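The Wash Bag

Konrad Imhof had been gone nine days when Aníbal Tello got to the laundry things. He had left them for last. The books had taken two evenings and the kitchen one, and the clothes had gone to the church in March, in four boxes, with the coats on top.

The laundry things were in a Plattner suitcase under the bed. There were clothespins in a coffee can, a bar of yellow soap, a receipt from Mekness for 159, and the mesh bags. Konrad had worked on the boats out of Wiltar for most of his life, and on the boats you put your things in a mesh bag or you didn't see them again.

"You want any of this?" Aníbal asked on the phone.

"What is it?" Konrad's voice was slow. The home had given him a room facing the parking lot, and he liked it. He could see who came and went.

"Bags. Soap."

"Keep the soap. Send me a bag. They lose socks here."

"Which one?"

"The long one. The white one. Put it flat on a table before you fold it, and put the rod on it. Fold it over the rod. Otherwise it bunches up."

Aníbal said he would. He didn't own an iron and had never folded a laundry bag in his life, but he found a thin metal rod in the closet and laid it on a table with the bag.
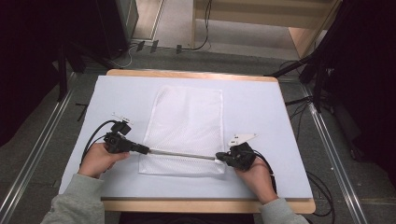
The Second Call

Konrad called again at 20 past six, after his supper.

"Did you do it?"

"I did it."

"Over the rod?"

"Over the rod. Then I slid the rod out, and it's in an envelope."

"What did you do with the rod?"

Aníbal looked at it. It was leaning by the door with the umbrella. "It's here."

"That came off the Cloltanura," Konrad said. "It held the curtain in my bunk. Five years I slept behind that curtain."

"Do you want it?"

There was a long wait. Somebody went by in the hall at the other end with a cart, and a door closed.

"They have curtains here," Konrad said. "They're on a track."

"I could bring it anyway."

"How would you bring it? It won't go in an envelope."

"On the bus. I'll carry it."

Konrad thought about that. He asked what the bus cost now, and Aníbal told him, and he said it was too much. Then he asked what time it got in.

"Ten after eleven."

"Lunch is at noon. You have to sign up for a tray if you're a visitor. I'll sign you up."

"All right."

"It's fish or it's chicken."

"Chicken," Aníbal said.

He took the bag back out of the envelope and laid it on the bed. The fold had held. He wrapped it once around the rod, tied it at both ends with kitchen string, and stood the whole thing by the door again next to his shoes.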